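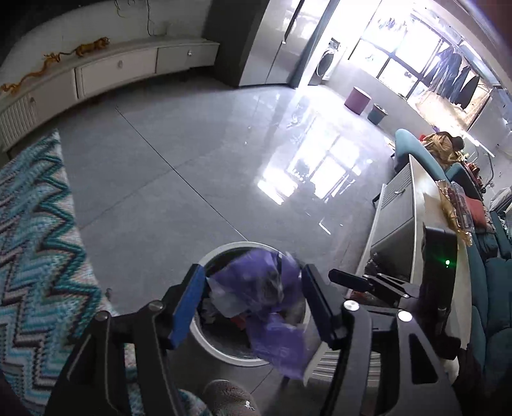

Does a kitchen bin liner need to match the bin's rated volume?
The liner's flat width matters more than the volume printed on the roll. Measure around the rim, divide by two, and add a few centimeters for the fold-over.

From: Wenche Blomqvist
To: household-measures list
Date: 17 Jul 2022
Subject: Re: Liner sizes and what the roll says

Orellana wrote:

> I have been buying the Stirkoro rolls for the office and they slip
> down inside the container as soon as anything heavy goes in. The
> label says they fit. The Drerneo rolls stay up but there is so much
> spare plastic at the bottom that half the bag is never used. Is
> there a standard for this, or does each maker do its own thing?
> Also, does thickness have anything to do with the slipping?

As far as I can tell each maker does its own thing. The volume on the label is usually worked out from the flat dimensions with some allowance for the knot, and the allowance differs from one maker to the next. Two rolls with the same number of liters on them can differ in width by enough to matter.

The dimension to look for is the flat width, normally the first of the two figures in small print. A bag 600 mm wide when flat opens to a circumference of 1200 mm, which suits a round rim up to about 380 mm across if you want it to sit without stretching. With a rim close to that limit there is hardly anything left to fold over, and the bag will creep down under load. Going to 620 mm gives a circumference of 1240 mm. That is a small change on paper, but it is often the difference between forcing the hem over a thick rim and laying it over.

For a rim much smaller than the bag, the problem is reversed. The hem is loose and the weight pulls it inward. You can gather the slack at one side and tie it in a small knot below the rim, or use a band. I prefer the knot – bands go brittle and end up in the bag.

Length is a separate question. Take the inside depth, add half the base diameter, then add the fold-over. Anything beyond that is the spare plastic you describe with the Drerneo rolls. It does no harm except to the price per bag.

On thickness: it has little to do with slipping. It affects tearing, and the bottom seal usually goes before the film does. Star seals spread the load over several folds and leak less than flat seals. Flat seals leave the two corners unsupported in a round container, so wet waste collects there.

I would not compare thickness across materials either. High-density film is thin and crackles, and holds weight well until something sharp touches it. Low-density film is softer and stretches before it splits. For paper and packaging the first is fine. For kitchen waste I use the second.

The Ravix rolls I have print both flat dimensions and the seal type on the sleeve. If yours don't, lay one bag on a table and measure it before you order a case.

One correction to my message in January: I gave the fold-over as 5 cm in total. It should be 5 cm on the outside of the rim, plus whatever the rim itself takes up.

Wenche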